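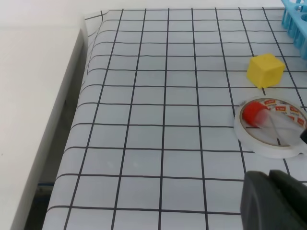 2 min read

Kika Bench Arm Setup Guide
Section 4: Preparing the work surface

Follow these steps before you run any pick-and-place job with capped tubes. They apply to the Kika arm with the Dikach two-finger gripper.

1. Press the emergency stop and wait for the status light to turn red.
2. Lay the grid sheet on the table with the printed side up. Smooth it from the center outward. Soft wrinkles near the border are acceptable. Wrinkles inside the pick area are not.
3. Place the tube rack at the far side of the sheet, within reach of the arm.
4. Set out only the items named in the job file. A cube, a roll of tape and a capped tube can share the sheet if all of them are listed.
5. If a tube rests across another item, such as a tape roll, set the job to "raised pick" and enter the height of that item.
6. Release the emergency stop and select Jog. Keep the speed at 40 mm/s or less while the fingers are near a tube.
7. Close the gripper on the clear part of the tube, away from the cap.

Note: The grid is a visual aid. Do not use it to calibrate the arm. See Section 2.

Caution: Keep hands off the sheet whenever the arm is powered. Pinch points exist between the gripper body and the table.

Caution: Use empty tubes for the first run of every new job.

If the arm stops with code 2358, the grip force limit was reached. Open the gripper, check the tube for cracks and restart from step 6.

Next: Section 5, Saving a job in Jivside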